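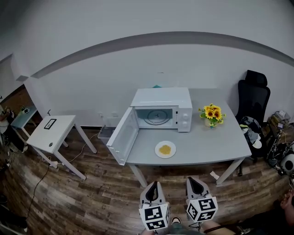 Carnet d'atelier / Préhenseurs – mars

Nous voilà donc au micro-ondes, porte grande ouverte, l'assiette devant, et une pince dans chaque main. J'ai repris les patins noirs de chez Cultau, que j'aime toujours bien, même si ceux de Steltano me font de l'œil depuis un moment. Série prévue : 40 prises, caméra de tête et caméras de pince ensemble.

Côté pince, on voit bien les deux doigts serrer le bord de l'assiette, et c'est la vue que je préfère pour juger l'angle d'approche.

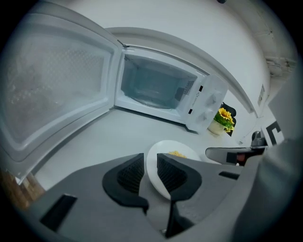
À reprendre demain matin

Réglage Vukasar à 52, puis refaire les 2 essais de Kwok – et penser à recharger !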